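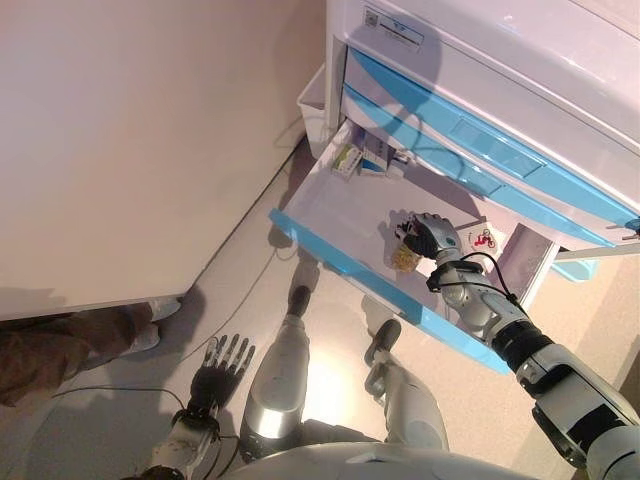
Page last changed: May, 14:40

Sorting the treatment room cart - speaker notes
Rosemarie Görtz, Modholm practice staff afternoon

Start with the drawers. Ask who has opened one this week looking for something and found something else. Wait for hands.

The open drawer on the slide is the kind I mean. Boxes towards the back wall, a small packet tucked in beside them, a card near the side, plenty of bare white floor in front. Small things slide about in a drawer this size. One box is on its side already. Stand boxes up with the name facing you.

Then the method we used at Doseck. Empty one drawer at a time, never the whole cart. Wipe the inside. Check dates. Anything with less than 28 days left goes in a tray for the pharmacist, and anything past its date is written down before it leaves the room. We did 40 drawers this way over the spring and found some 100 items that had no business being there. Most were loose wrappers and single packets out of opened boxes.

Dividers: Thiele sells a set that clips in without tools. Jidari are cheaper but the short pieces come loose. Pass both round (bring them, they are in the blue bag).

Labels. One on the drawer front, in large print. A small label on top of the cart is fine for the cart number but no good for contents - you can't read it from the door.

Keep the bin close by while you sort. Put it behind or beside the cart, clear of the drawers when they are pulled right out.

Pause for questions, then pairs. Each pair gets 2 drawers and a tray. Ten minutes, then swap and check each other's dates.

Spare gloves are on the windowsill. Collect the trays before tea.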